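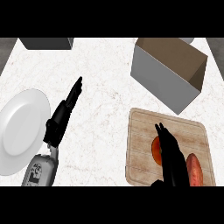
Stulermont Girls' Soccer: Progress Report, August 2019

Prepared by Arlo Ambrose, program coordinator, for the Wultell Fund

1. Where the program stands

The spring season finished on schedule and the summer sessions are in their last two weeks. There are 36 girls registered, split between an under-12 squad and an under-14 squad. When the grant started in January we had enough players for one mixed-age group only. Most of the new players came through the two elementary schools on the Tustgate side of town.

Both squads train on Tuesday and Thursday evenings at Lau Park. The under-14s were entered in the county league for the first time. They won three games, drew two and lost five. The under-12s played friendlies only, as agreed in the original plan.

2. Coaching

Chia-jung Tang took over as head coach in the second month of the grant. She runs the under-14s herself and plans the sessions for the younger squad, which is led by two assistants. One assistant has completed the basic coaching license. The other missed the final weekend through illness and is booked on the next course.

Goalkeeping is still a gap. We have two girls who want to play in goal and no coach with experience in the position. Chia-jung has asked the high school whether its keeper coach could give us one evening a month. We are waiting for an answer.

3. Spending

The equipment line was $2000 and has been spent in full on balls, portable goals, bibs and two first aid kits. The goals cost more than the quote we sent you, and we bought fewer balls to stay inside the total.

Of the $1000 set aside for travel, we have used a little over half. All away games so far were within the county. The rest will cover the fall tournament if the under-14s are accepted.

Field rental is paid through the end of October. The park raised its evening rate in June. Our booking was made at the old rate, but the new one will apply next year and should be allowed for in any renewal.

4. Problems

Four Thursday sessions were lost to flooding on the lower field. The city has looked at the drain but has not given a date for the repair. We moved two sessions to the school gym and canceled the others.

Attendance among the under-12s dropped in July, mainly because of family vacations. It has picked up again this month.

Ten girls needed help with cleats at the start of the season. The swap box covered 10 pairs, all used, and two of those have since worn out. We would like to move a small sum from the travel line to replace them and ask for your approval to do so.

5. Next three months

Fall registration opens after Labor Day. The under-12s will join the county's development league, with six games on Saturday mornings. Chia-jung will hold an evening for parents before the first game to go over rides, fees and the sideline rules.

Receipts for all purchases are attached. The final report will follow when the fall season ends.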